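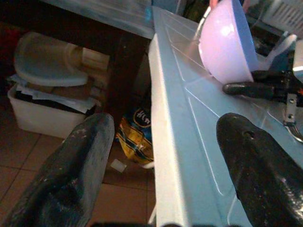 Can I fit the Vunell soft fingers to a gripper I already own?
They bolt straight on to any parallel gripper with the standard two-hole finger mount, and there's an adapter plate in the bag for the older Mastden pattern. You'll need a small hex key and ten minutes or so with a cup of tea.

Vunell Soft Finger Pair, black
Price: £74 per pair
In stock, usually posted next working day from Gandville

Hello! I'm Imre Dobos and I run this little shop, which means I also run the test bench, answer the emails and put the labels on the boxes. I only stock fingers I've used myself, on my own arms, and these are the ones I reach for most days. So this page is going to go on a bit. If you just want the numbers, they're further down.

What they're like to use

I'd had the hard plastic fingers that came with my first arms for ages and I'd got used to fussing over every grasp. They were fine for boxes and blocks. Give them anything round and shiny, though, and I'd be chasing it across the bench (a plastic bowl is the classic, as anyone who's tried it will know). You close on the wall, the wall gives a bit, and off it pops.

The Vunell pair has a rubbery pad over a stiff core, so the pad squashes and the finger itself stays put. I tried them on the household stuff most of my customers seem to be working with: bowls, cups, lids, a soap dish, those thin takeaway tubs that buckle if you look at them. With the bowls I can now pinch the wall or take hold near the base, and tip the whole thing on its side to clear the drying rack, and I'm much less worried about where exactly the tips land. That's been lovely for teleoperation, where your hand is never quite as steady as you think it is!

The tips are tapered, which I was a bit rude about when the first pair arrived. I thought they'd be too narrow for big things. They're good for getting under a rim or in between two stacked plates, and the wider part of the pad does the work on anything bulky.

How they compare with the Jia fingers

People ask me this one every week, so I put both pairs on the same two arms and gave each of them an afternoon of bowls and cups. Same objects, same controller, same closing force.

Vunell: 103 picks, 4 drops
Jia: 103 picks, 27 drops

Before anyone writes in, most of the Jia drops were on one very slippery bowl, and I didn't let myself clean the pads halfway through on either pair. The Jia fingers are lighter and a good bit cheaper, and for cloth I still prefer them, the flat faces get hold of a fold much more neatly. If you're mostly doing towels and T-shirts, save your money and buy those. I sell both, so I'm happy either way.

Wear

They scuff. I'm putting that in plain words, having had a couple of emails from people who thought they'd been sent a faulty pair after the first month. The black finish gets pale speckles and rubbed patches, mostly up near the tips where they knock against things, and one finger of a pair tends to go before the other depending on which side you favour. I've not found it makes any difference to the grip. What does make a difference is grease. Wipe the pads with a damp cloth and a drop of washing-up liquid, let them dry, carry on. Please don't use solvent, I ruined a set that way and it went sticky and horrible.

If a pad does split, you can buy it separately and keep the core. Spare pads are £38 the pair.

Using them with a wrist camera

Worth knowing before you order: these fingers are chunkier than the ones most kits ship with, and on a wrist camera they take up a fair bit of the lower part of the view. On my arms I get both fingers in shot with a clear gap down the middle to see what I'm picking, and that suits me. If your camera sits very low, tilt it up a notch before you record anything you want to keep. And if you're swapping fingers on a system with a trained policy, expect to collect some new data. The same policy with different fingers went badly for me, very badly on the first morning.

For two-arm work, buy two pairs and fit them together. I ran a mixed setup for a while and kept forgetting which side was the grippy one.

Fitting notes

Open the gripper fully and cut the power before you start.
Undo the two screws on each old finger and keep them, the new ones are slightly longer.
Fit the left and right fingers with the pads facing in. They're marked inside the mount.
Do the screws up by hand first, then a quarter turn with the key. Don't lean on it.
Run your zero or homing routine again. The pads are thicker, so the old closed position will be wrong.
Start with your force limit low and bring it up until a cup stops sliding.

In the bag

One pair of fingers with pads fitted
Four screws and two spares
Adapter plate for the older Mastden pattern
A printed sheet with the hole spacing on it

Colours

Black only for now. Vunell have told me a grey version is coming in June and I'll list it when I've had a pair on the bench.

Returns

Send them back within 27 days if they don't fit, scuffed or not, and I'll swap them or refund you. Drop me a line first with the name of your gripper and a photo of the mount, as quite often it only needs the adapter turning round.

Page last updated 5 March 2020. Pick counts are from the current version of the pads.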